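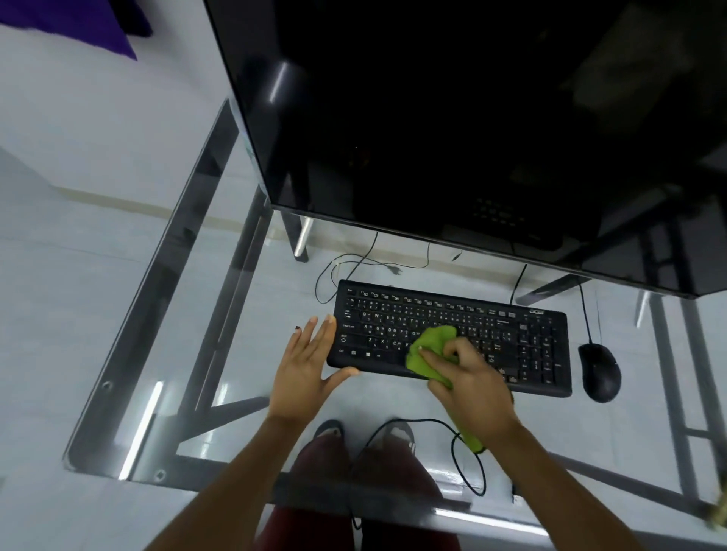 Tainá Barros thinks the whole Prado cell should get a proper going-over before we start it again, keyboard included, and she said so twice on the phone. Fine. So Dec 29, 2025 is cleaning day.

Keys first, green cloth, the middle rows are the worst – then mouse. Monitor off the whole time so I dont jog the arm by accident. Then out to the cell. Greased joint 2, wiped the gripper pads, swapped the air filter (last done September!!). Hose to the Valtley feeder still hisses at the elbow. Need a new fitting, Farnley has them, 8 in a bag.

Cycle counter says 1,399 since the last re-zero. Joint 4 brakes tomorow. Backup of the program too – dont forget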